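**Form K-9, Soft Goods Sorting Table: Safety and Condition Checklist**
Site: Trimov, Ketilska building, ground floor
Inspection date: May 29, 2021
Previous inspection: November, same form, earlier revision

Mark each line Y (yes), N (no) or NA. Every N needs a comment. A Y may have a comment if the next inspector will need it. Measurements are in inches unless stated.

Scope: the cap table, its two bins, the caps, the floor next to the table, and lighting. Shelving along the back wall is on a separate form.

## 1. Tabletop

| No. | Check | Mark |
|---|---|---|
| 1.1 | Surface free of splinters, open joints and raised grain | Y |
| 1.2 | Surface free of adhesive, tape residue and ink | N |
| 1.3 | Top level in both directions | Y |
| 1.4 | Top does not shift under hand pressure at the corners | Y |
| 1.5 | Fasteners flush or covered where fabric can touch them | Y |
| 1.6 | Working height recorded | Y |
| 1.7 | Tabletop free of items not used in sorting | N |

**1.1** Checked by drawing a nylon stocking across the full width in both directions. No snags. The November inspection had one snag at a strip joint; it was sanded and oiled, and it passed this time.

**1.2** Two spots of label adhesive toward the far edge. Each is smaller than a fingernail. Remove with citrus cleaner, wipe with water and leave the spot clear of fabric until dry. Do not use a blade on the wood.

**1.6** 30 inches from floor to top surface. Acceptable for seated work and low for extended standing work. If a shift stands at the table for more than an hour, provide a mat.

**1.7** Small potted plant near the left corner on the near side. The corner is not used for sorting. The plant may stay if it is watered away from the table. Soil and water on light fabric were written up once before, so this line remains an N until the instruction is posted.

## 2. Bins

| No. | Check | Mark |
|---|---|---|
| 2.1 | One teal bin and one orange bin present | Y |
| 2.2 | Rims smooth, no cracks or burrs | Y |
| 2.3 | Walls clean enough to see contents through the side | Y |
| 2.4 | Bins side by side, no gap wide enough to take a brim | Y |
| 2.5 | Bins set back from the table edge | Y |
| 2.6 | Bins labeled | N |
| 2.7 | No more than one cap per bin during a sorting cycle | Y |

**2.2** Rims checked by fingertip, inside and outside. The orange bin has a scuff on one outer corner, cosmetic only. Presta lists a replacement in the same size. No order needed.

**2.4** Bins were pushed together before the check. They drift apart during a long session. A strip of removable putty under each bin would hold them. Rubber feet were tried and raised the bins unevenly.

**2.6** Color is the only identification. Teal and orange are easily told apart in full light, less so with the overhead lights dimmed. Add a text label to the outer wall of each bin on the near side. Letter height at least 0.75 inch. Printed labels preferred; the handwritten ones used previously rubbed off.

**2.7** Applies to the cycle only. Bins may be stacked with caps for transport.

## 3. Caps

| No. | Check | Mark |
|---|---|---|
| 3.1 | Lot count matches the log sheet | Y |
| 3.2 | No exposed pins, staples or plastic tag barbs | Y |
| 3.3 | Rear closures intact, no sharp edges | Y |
| 3.4 | Brims free of cracks and hard creases | N |
| 3.5 | Sweatbands clean | Y |
| 3.6 | Loose dye check done on denim caps | Y |
| 3.7 | Caps laid out without stacking on the table | Y |
| 3.8 | Rejected caps removed from the lot | Y |

**3.1** Full lot is 80. Log sheet shows 76 accepted after today's check and the balance rejected under 3.4. The table set is drawn from the accepted group.

**3.2** Tag barbs were the main finding in November. The supplier, Van der Merwe, has since changed to string tags. No barbs found in this lot. Keep checking, because older stock is still mixed into the reserve carton.

**3.4** Creases across the brim, consistent with pressure during shipping. Tested by flexing the brim once by hand and releasing. A brim that does not return is rejected. Do not flex repeatedly; the board inside will fail on a good cap too.

**3.6** White cotton cloth, damp, ten light strokes on an inside seam. Slight blue transfer from the darker denim. Within tolerance for handling. Keep darker denim out of contact with pale fabric if anything is damp.

**3.7** Caps may lie crown up, on the side or upside down. All three positions are in use and none is a fault. A cap lying with the brim over the table edge is a fault, as it gets caught by sleeves.

## 4. Floor and walkway

| No. | Check | Mark |
|---|---|---|
| 4.1 | Concrete free of oil, water and loose grit | Y |
| 4.2 | Walkway on the near side clear | Y |
| 4.3 | Cables on the floor routed or covered | N |
| 4.4 | Power strip off the floor or outside the foot area | N |
| 4.5 | Footwear and bags stored away from the table | N |
| 4.6 | Desk edge does not narrow the walkway | Y |

**4.3** Black cables run loose over gray concrete between the yellow power strip and the desk at the left. Low contrast at the darker end. Fit a cable cover with a visible edge, or reroute under the desk.

**4.4** Yellow strip lies directly on the floor. Housing intact, no scorch marks, switch works. Mount it on the desk leg. One inspector to confirm that no second strip is plugged into it after the move.

**4.5** Pair of shoes on the floor toward the far left. Move to the rack at the entrance. Repeat finding.

## 5. Lighting and visibility

| No. | Check | Mark |
|---|---|---|
| 5.1 | Overhead lights all working | Y |
| 5.2 | No glare that hides fabric defects | Y |
| 5.3 | Dark caps distinguishable from each other at working distance | N |
| 5.4 | Bin contents visible from the near side | Y |

**5.2** The finish on the wood gives a soft reflection at low angles. It does not interfere when looking down at the caps. Keep the next coat of oil matte.

**5.3** Dark gray and dark denim are hard to separate by color alone when seen from table height. From above there is no difficulty. Sort by fabric first, then color. A color reference card has been requested for the desk.

## 6. Layout record

Bins stand on the far side of the table, teal to the left of orange. The side nearest the walkway is the near side on this form.
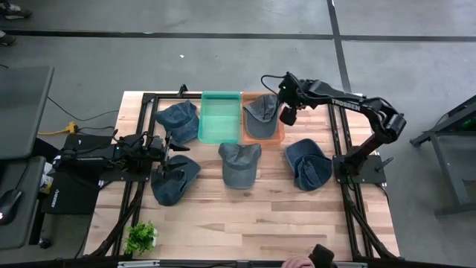
Gray cap in the orange bin, teal bin empty.

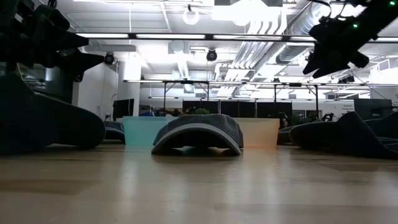 Table height, gray cap in front of the two bins.
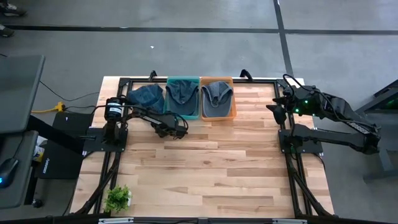
File the layout record with the log sheet and keep both until the next full inspection. If the bins are replaced with a different size, make a new record on the same day and strike through the old one. Do not discard it.

## 7. Actions

| Ref. | Action | Priority |
|---|---|---|
| 4.3 | Cover or reroute floor cables | High |
| 4.4 | Mount power strip on desk leg | High |
| 1.2 | Remove adhesive spots | Medium |
| 2.6 | Label both bins | Medium |
| 3.4 | Return rejected caps to Van der Merwe with the log sheet copy | Medium |
| 4.5 | Move shoes to rack | Medium |
| 1.7 | Post watering instruction | Low |
| 5.3 | Color reference card at desk | Low |

High items are to be closed before the next shift uses the table. Medium items within 9 working days. Low items by the next inspection. An item found open twice moves up one level, so 4.5 was entered as Medium this time.

## 8. Notes on the form

Line 2.4 used to read "bins touching." It was reworded after two inspectors marked the same gap differently. Any gap that will not accept the edge of a brim is a Y.

Line 3.6 does not apply to the gray caps unless the supplier changes the fabric. Mark NA if the lot has no denim.

The stocking test in 1.1 replaces the palm test. Use a new stocking at each inspection, and check it for runs before starting.

Section 4 should be done before section 3. Inspectors tend to set the carton down in the walkway while counting, and 4.2 then gets marked N for the inspector's own carton. The order will be changed in the next revision.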